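Wetdale Clinic Visits — README

By Jinfeng Kong
Updated in May
3 comments | 17 shares

Hi, and thanks for opening this before the CSV (most people don't!). This is a small table of diabetes follow-up visits from two clinics in Wetdale, one on Isto Street and one out at Bouvier. I put it together because I wanted to see who misses their checkups, and I got tired of emailing copies to people.

What's in it

There are 1056 rows, one per visit, and 21 columns. The ones you'll want first are `clinic`, `visit_type`, `a1c`, `missed_prior` and `travel_min`. Names, birthdays and street addresses were taken out before the file ever got to me.
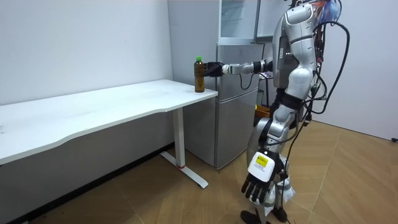
The `a1c` column is a percentage, always. Bouvier used to write theirs with a comma for the decimal point, and I fixed those by hand one very long Friday — if you spot one I missed, please tell me. A blank means no blood was drawn at that visit. It does not mean zero, so please don't average it in!

`travel_min` is whatever the patient told the front desk. People round a lot, so you'll see heaps of 15s and 30s.

Known problems

Ciko, the scheduling software both clinics use, counts a rescheduled visit as missed if the change came in after 5 p.m. I left those alone but marked them with a 2 in `missed_prior`. Phone visits are in there too, and they're patchy at Isto Street.

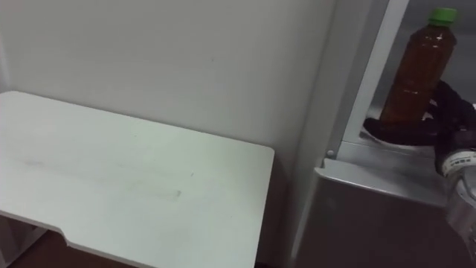
Bottle with a green cap, in the open compartment of the cabinet.

Using it

Share it, chart it, teach with it. Just don't use it to rank the clinics — Bouvier sees much sicker people and the table can't show you that. Fixes go in `changes.txt`, newest at the top.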